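Search this manual Go

Flula Counter Kit: Set-Up Guide
Section 5. Dressing the counter

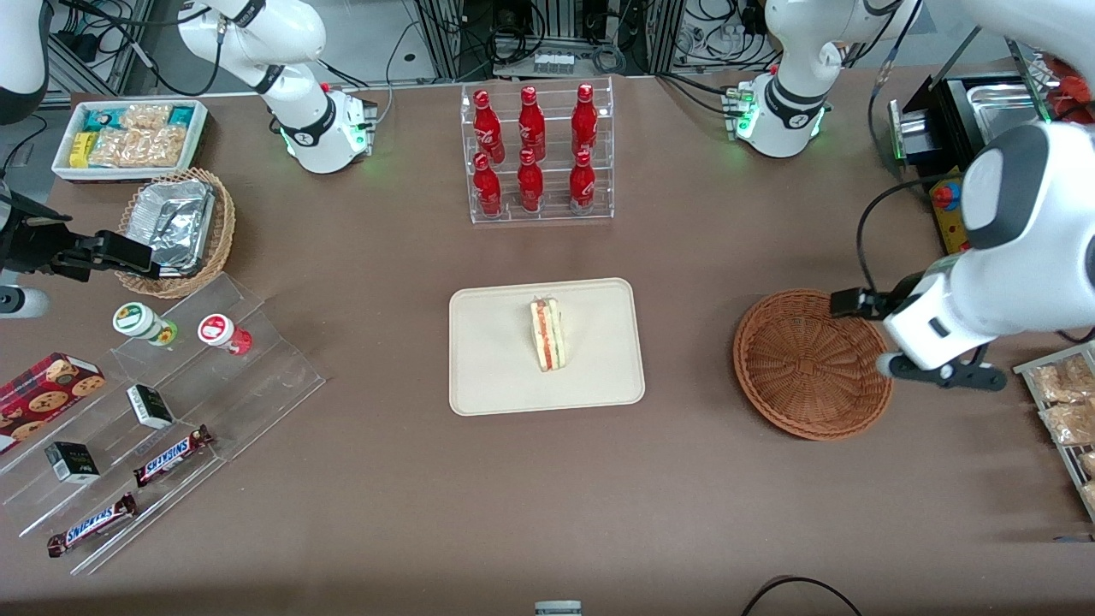

By now the tabletop should be level and wiped down, and the person who promised to help should have remembered an appointment. Section 5 covers everything that goes on top. Allow 70 minutes the first time. Lorna Urquhart, who wrote the original version of this section, allowed twenty, and we have kept her optimism out of the current edition.

Before you start

Peel the protective film from both sides of all clear parts. The film is also clear. Owners have used the bottle rack for months with the film on and written to us to say it looks cloudy.

CAUTION: Do not clean acrylic with window spray or the green side of a sponge. Use a soft cloth and soapy water. Scratches are permanent and are not covered.

5.1 The bottle rack

1. Stand the two-tier rack toward the back edge of the table, raised shelf to the rear. Installed the other way around, it hides the front row from the customer, who will then ask if you sell drinks.
2. Fill the back shelf first. Reaching over a full front row is how bottles end up on the floor.
3. Set three bottles on each shelf, evenly spaced, with the lettering facing out.
4. Use one kind of drink per rack. Mixed racks are allowed, but they never stay in the order you put them in.

5.2 The serving tray

1. Place the cream tray in front of the rack, in the middle of the table.
2. Stand a sandwich triangle upright on its edge so the filling shows. One is plenty for display. A crowded tray tells people there is no hurry.
3. If the sandwich falls over, cut the next one thicker.

NOTE: Put out a fresh display sandwich according to your local food rules. "It still looks fine" is not one of them.

5.3 Snacks and basket

1. Put the white snack container at the back left. Keep colorful packages together at one end and fill the rest with the clear bags.
2. Set the woven basket just in front of the container and a little to its right.
3. Line the basket with a foil tray before anything greasy goes near it. Wicker does not forget.

CAUTION: Foil edges are sharp. Fold them down before you press the tray into the basket.

5.4 The tiered stand

1. Angle the large stand across the front left corner.
2. Small jars go on the top tier, labels out. Heavy items go lower down.
3. Press gently on each tier. A little flex is normal. A cracking noise is not, and you should stop pressing.

5.5 Spare parts

Replacement shelves for the rack are part no. 449, sold in packs of 2. Order from the Drustthorpe parts desk, attention Nabil Sfeir, and measure the shelf before you write to him. He will ask.

Section revised 19/03/2020. Continue to Section 6, Price Cards.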